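Who counts as skilled once the grippers arrive

27th August

At the Fonmont plant we have been recording manual tasks for robot training for long enough that the arguments about it have changed. The first argument was about jobs in the usual sense: how many posts would go, and when. The present one is about grades, and I think it matters more to the people on the floor.

The work is simple to set out. An operator takes a hand-held gripper in each hand and carries out a task at a table, again and again, and the recordings are used to train the handling cells. The tasks are small ones with household or bench objects. A bowl, a stand, a post with a peg on it. The operator must do with two fingers per side what they would normally do with five, and must do it in a way a machine can copy. A movement that depends on the feel of the palm is no use, as the machine has no palm.

This takes some learning. Melaniia Onyshchenko came to recording from final assembly, where she had the best hands on her line by common agreement. Her first accepted set was 149 takes out of 842. Taras Hrytsenko, who had never been rated above average in assembly, passed that within his first two shifts. His movements are slow, even and slightly wooden, and they record very well.
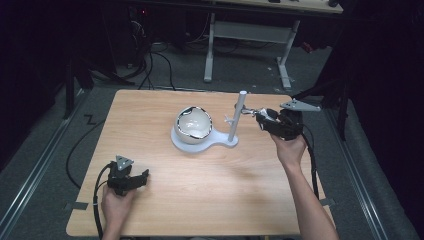

Under the present pay structure both of them are still graded on assembly. The recording table is listed as a temporary duty, in the same column as stocktaking. It carries no grade, no allowance and no written standard. Danylo Sydorenko, who plans the shifts, fills it from whoever can be spared, so it tends to go to people whose own line has already been cut back. I consider this a mistake, and a costly one for both sides.

The company's position is that recording will end when the cells are good enough. I do not find this convincing. Every change of part at Fonmont has brought a new round of it. The Tkachuk housings needed 1806 accepted takes before the cell could be left alone with them, and the later version with the shorter tail needed a partial set again. A duty that returns with each product is a trade, and it should be paid as one.

There is also the question of strain. Holding a gripper just clear of a table and closing it with care loads the wrist and forearm differently from assembly work. We rotate assembly staff at fixed times. We do not rotate the recording table at all, and stints of some 13 takes without a pause are treated as normal even on the slow tasks. Tamara Hladun has asked for the assembly rotation to be applied there from September. It would cost very little and I support it.

The objection I hear most is that a grade for recording would reward people for training their own replacements. I understand the feeling behind it. But the takes are being collected at the ungraded rate already, and refusing the grade has not slowed them. It has only kept the price low. If a cell is going to carry some part of Hrytsenko's way of working for years, the least the plant can do is write down that he was skilled at it, and pay him on that basis while he is doing it.

Vsevolod Stetsiuk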